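Stop smoothing my gripper

I've been having the same argument for most of the summer, and I'd like to have it once more in writing so I can just send people a link.

The argument goes like this. You record a person doing a job with a hand-held gripper, you've got a camera on it, and from the footage you work out two things for every moment: where the tool was, and how far open the fingers were. Then you train a policy on it. Everybody I know puts ninety per cent of their effort into the first of those and treats the second as a column in a spreadsheet. It's one number. How hard can one number be?

Well, I've spent the thick end of four months on one number, and I think we're doing it wrong. More exactly, I think our tools are doing it wrong on our behalf, with defaults we never chose.

A bit of background on our setup at Vuradstead, which is nothing grand. We collect by hand, the clips get chopped up and checked by a pile of Python we call Pruduvis, and out the other end comes a training set. Pruduvis started as a weekend script and now has opinions of its own, a few of which were mine and which I'd like back. One of the very first things it did, from the first week, was run a low-pass filter over the gripper width. I wrote that line. I didn't think about it for even a minute. Signals are noisy, you filter them, off to lunch.

The trouble is what that filter does at the moment the fingers shut. A person closing a gripper on something doesn't ease into it. The width drops, there's a sudden corner, and then it's flat. That corner is the most interesting thing in the whole clip! It's where contact happens, or where the fingers meet because there was nothing between them. Filter it and you get a lovely soft curve that says the hand closed gently over a third of a second. It never did. You've taught the policy a movement no person made, and then you wonder why the robot hovers round a mug with its fingers half shut, looking undecided.

I went back over one batch of 153 clips to see how bad it was. In 38 of them the smoothed width never reached its own minimum before the tool started to move away, so according to our data the person had begun lifting while still closing. A person would drop things if they worked like that. Our policy did drop things, and we spent a good while blaming the learning rate.

So the first half of my opinion is simple: keep the raw width, keep the corner, and if you need to clean it up, use something that respects a sharp edge. A median filter over a short window does most of the good and very little of the damage. It isn't clever and you can write it before the kettle boils.

The second half is about zero, and it's the half where people start looking at their phones. 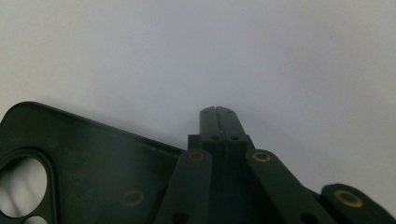

Fingers together, plain background: the view I'd use to set zero.

What does "closed" mean? In our old code it meant the smallest width anywhere in the session. That sounds fair enough until you get a session where the person never fully closed the thing, because they spent it picking up chunky objects. Now the smallest width is the width of a chunky object, and the software calls that zero. Next session they pick up something thin, zero moves, and two clips that both claim "gripper at 0.2" are talking about quite different hands. Put them in the same training set and you're asking the network to split the difference. It will, too, very obligingly.

The fix is to measure closed on purpose. Point the tool at something pale and boring, shut the fingers, save a few frames, and let the software look at those and those only when it decides where zero lives. With a dark tool against a light wall or worktop you hardly need any vision to speak of. The outline is crisp, the fingertips meet along one thin line, and the brass eyelets in the linkage give you bright little rings to hang a measurement on if you'd prefer to work from the links. I rather like the eyelets. They're shiny, they're round, and a circle finder that would fall over on a cluttered kitchen picks them out quite happily when there's nothing else to look at.

I should be fair and give the other side, which I've heard at length. The best objection is that people forget calibration steps. They do. I do. Any procedure that needs a human to remember it before the interesting work starts will be skipped by the second week, and a session with no closed frames is worse than one with a rough guess, because now your loader has two cases to deal with. My answer is to put the nagging in the software. Pruduvis now refuses to import a session without a closed view in it, and prints a rather curt message that I won't repeat. It has cost us one afternoon's recording so far. I was cross about it (it was my afternoon) and I still think it's right.

The next objection is that a big enough dataset washes all this out. Maybe! I can't afford to find out, and I suspect most people reading this can't either. With 100 demonstrations of a job, every one of them counts, and a zero that wanders between sessions isn't random fuzz that averages away. It lines up with who was recording, and what they were holding. A network is very good at noticing that sort of thing and very bad at telling you it has.

Then there's the Krasniqi approach, as we call it here, after the loader we borrowed it from. You throw the number away and store a single bit, open or closed. I've got a lot of sympathy. It's cheap, it's hard to get wrong, and for picking up blocks it's plenty. But you've still got to choose the threshold, so the zero problem hasn't gone anywhere, you've only hidden it inside an if statement. And you lose partial opening, which matters the minute you ask a robot to reach between two things that are close together. Ours opened to full width every time and sent the neighbours flying.

What I'd really like is for the tools to carry this stuff around for us. Piner, the viewer we use for looking through clips, draws the width as a thin grey line under the video, and it draws the filtered one. There's no tick box for the raw one. I patched our copy, and seeing both lines on top of each other did more to win the argument than any amount of me going on at people over sandwiches. You scrub to the grasp, you see the picture of the fingers already together, and you see the smoothed line still sloping down as if it hadn't heard. Do that on five clips and I don't think you'll go back.

I'd also like every dataset to say, in its own metadata, how zero was found and what was done to the width afterwards. Two lines of text. I've downloaded sets where the tool pose comes with pages about the coordinate frame, down to which way the y axis points, and the gripper column is labelled "gripper". Is it metres? Is it a fraction? Is one open or closed? I've seen both, once in the same folder.

As for results, I'm wary of making big claims from a small lab. We retrained with the raw widths and the measured zero, changed nothing else that I know of, and the hovering went away. The robot still misses sometimes, and it has a new habit of closing a touch early on shiny objects that I don't understand yet. My hunch is that it's the image side this time, and I'm trying hard not to fiddle with the widths again to fix something that probably isn't their fault.

The filter line is still in the repository, by the way, commented out, with the date 2024-09-02 next to it and a note in capitals. If you've got one like it in your own code, go and plot what it does to a single grasp before you write to tell me I'm fussing.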